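Minutes, Cumier data group
Held in the Flanberg room, 2:00 pm
Present: Sombat Thongsuk (chair), Ashley Ackroyd (minutes), three from the Terkia bench, one from Shehata by phone

1. Minutes of the last meeting
Accepted with one change. Under item 4, "the policy generalizes" now reads "the policy was shown on two boards." Sombat asked for this and there was no objection.

2. Episode count, PC assembly tasks
The bench reports 3000 teleoperated episodes on the server against a July target of 4000. Sombat asked how many of those anyone had watched from start to finish. The bench said a sample. Asked for the size of the sample, they said 90. He wants it recorded that he does not regard this as checking the data.

Ashley pointed out that an episode gets marked as a success by the operator who has just finished driving it. Shehata said this is normal practice. Sombat said he could believe that and it did not make him feel any better.
Action: Ashley to pull a fresh sample and have it labeled by people who did not drive the arm.

3. CPU placement
Long discussion. The bench wants to keep collecting at the present rate. Sombat's view is that we are recording the same motion over and over with the case in nearly the same spot, and that more of it will raise the count and teach the model very little. The bench disagrees and says the small corrections operators make near the socket are what the model needs. No one had a result to settle it.

Agreed to train on half the episodes and compare with the full set before booking more operator time. If the scores match, the target gets looked at again.

4. Wrist view
Glare on the heat spreader came up again. Shehata suggested the model will learn to cope with it. Sombat asked what that was based on and the answer was experience with other projects. The bench would like a softer lamp. Approved, low cost.
Action: bench to try the lamp and keep those episodes in a separate folder so they can be compared.

5. Failed attempts
At present these are deleted. Ashley would like them kept, with a short note on what went wrong. The bench is worried about storage. Sombat said storage was the cheapest thing discussed all afternoon. Failures to be kept from now on.

6. Other business
Terkia has asked for a demo. Put off until item 3 has an answer. A wrist view from the placement task is attached for the labelers.

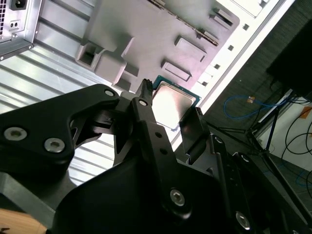 Labelers are to mark each episode as seated, not seated or can't tell. Sombat expects a good many in the last group and does not want them rounded up to successes. Next meeting when the half-set training run is done.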